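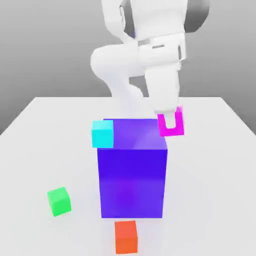

3. Matériel et méthode

3.1. Terrain et constitution du corpus

L'enquête porte sur les registres de prêt de la bibliothèque de quartier de Predberg, établissement municipal de petite taille dont le fonds a été constitué pour l'essentiel par des legs privés. Le choix de ce terrain tient à la conservation continue des fiches de prêt manuscrites, que la plupart des établissements comparables ont détruites lors du passage au catalogue informatisé. Les fiches ont été consultées sur place, dans la salle de lecture du dépôt Rodwood, où elles sont conservées depuis la fermeture de l'ancienne annexe.

Le corpus retenu comprend 165 fiches de lecteurs. Chacune porte le nom de l'emprunteur, une adresse souvent corrigée à plusieurs reprises, la cote des ouvrages et les dates de sortie et de retour. Les fiches collectives, ouvertes au nom d'une classe ou d'une association, ont été écartées : elles ne permettent pas de rattacher un emprunt à un lecteur déterminé. Il en va de même des fiches dont le verso a été réemployé pour la comptabilité interne, à l'exception de celles dont le recto demeurait entièrement lisible.

La transcription a été assurée par Olumide Mohammed et Gemma Pace selon un protocole de double saisie. Chaque fiche a été transcrite séparément par les deux lecteurs, puis les versions ont été confrontées. Les divergences portaient surtout sur les noms de rue abrégés et sur les cotes surchargées - en particulier celles du fonds Gatti, dont la numérotation a été reprise sans que les anciennes mentions soient toujours biffées. Les cas non résolus ont été soumis à Renzo Lo Presti, qui a tranché par référence au registre d'inventaire. Huit lectures demeurent incertaines et sont signalées comme telles dans l'annexe B.

3.2. Définition des catégories d'emprunt

Les travaux sur la lecture publique distinguent habituellement les emprunts selon le genre de l'ouvrage. Cette répartition convient mal au fonds de Predberg, où les recueils factices réunissent sous une même cote des textes de nature très diverse. On a donc préféré un classement fondé sur le comportement de l'emprunteur, tel que les dates permettent de le reconstituer. Quatre catégories ont été définies : l'emprunt unique, l'emprunt renouvelé, l'emprunt en série et l'emprunt de retour, par lequel un lecteur reprend après un intervalle d'au moins sept mois un ouvrage qu'il a déjà rendu.

La dernière catégorie appelle une précision. Dario Russo a fait observer, lors de la séance de travail de novembre, qu'un même volume pouvait être repris par un autre membre du foyer sous le nom du titulaire de la fiche. L'objection est fondée et ne peut être entièrement levée. Le règlement de prêt autorisait en effet la remise des livres à tout porteur de la carte, et les bibliothécaires ne notaient qu'exceptionnellement l'identité du visiteur. Les emprunts de retour doivent par conséquent être lus comme un indice de fidélité du foyer à un titre, sans que l'on puisse en inférer la relecture par une seule personne.

Les renouvellements soulèvent une difficulté d'un autre ordre. Jusqu'à la révision du règlement, ils étaient notés par un simple trait vertical dans la marge, et ce même trait servait à signaler une réclamation. La distinction a été établie d'après l'encre et la position du signe par rapport à la colonne des retours. Lorsque ces deux critères se contredisaient, la position a été tenue pour décisive.

3.3. Rattachement au plan du quartier

Afin d'examiner la relation entre la distance au domicile et la fréquence des visites, les adresses ont été reportées sur le plan cadastral du secteur de Druria. Le parcellaire a connu peu de modifications durant la période considérée, mais plusieurs voies ont changé de nom, et une table de concordance a été dressée par Eusebio Mosquera à partir des plaques encore en place et des annuaires locaux. Les distances retenues sont des distances de marche, mesurées le long des voies ouvertes aux piétons. Le passage couvert reliant la place du marché à la bibliothèque, fermé certains soirs d'hiver, a été considéré comme praticable en toute saison.

Les lecteurs ayant déménagé sans rendre leur carte ont été comptés à chacune de leurs adresses successives, pour la seule durée de validité de celle-ci. À défaut de date de changement, on a retenu la première visite suivant la correction portée sur la fiche. Cette convention tend à allonger légèrement le séjour à l'adresse la plus ancienne - effet dont il est tenu compte dans la discussion des résultats.

3.4. Limites

Les consultations sur place échappent entièrement à la source. Or les témoignages recueillis auprès d'anciens usagers indiquent que la salle des périodiques était fréquentée par un public qui n'empruntait pas, composé en partie d'artisans des rues voisines. Les résultats présentés dans la section suivante concernent donc la circulation des volumes hors de l'établissement et ne sauraient être étendus à l'ensemble de sa fréquentation.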